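Home Woodwork, Evening Class: Notes for Session 4
Reading a sheet of plywood before you cut it
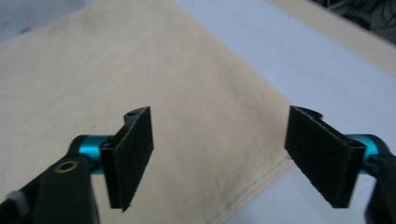

Fig. 1. Light plywood sheet, set at an angle on the tabletop.

Okay, so last time we ran out of minutes right when things got interesting, and Yutong Yan asked me to write this part down. Get your own sheet out while you read — it makes a lot more sense with the thing under your hands.

First, the face grain. Plywood is thin layers glued up with the grain turned crossways from one to the next, so the direction you see on the face is only the direction of the outer layers. Draw a light pencil arrow along it. I still do this on every piece, even little ones, and I still forget which way the arrow was supposed to point (along the grain!).

Next, pick your good side. Tip the sheet toward the window and look for patches, dents and sanding marks. Write "back" on the side you like less. With a handsaw the good side goes up, and with a regular circular saw it goes down. People mix these up every term, me included.

Then check it for square. Measure both diagonals, corner to corner. If they match and the opposite sides match too, you're fine. If the diagonals are 2 mm apart, don't panic, just choose your straightest edge, mark it, and take every measurement from that one.

Cutting across the face grain is where you get splinters. Score the line with a knife first, two or three light passes against a steel rule, then saw on the waste side. Masking tape helps a bit too, but pull it off slowly — Reshma Ndlovu lost a nice strip of veneer on her tray bottom by yanking it.

For next session: bring your sheet marked up with the arrow, the back and the reference edge, plus a sharp pencil. We'll cut the box sides first and leave the lids for August. If you missed the knife demo, ask Marjatta Pesonen for her sketch of the shoulder line, it's clearer than mine.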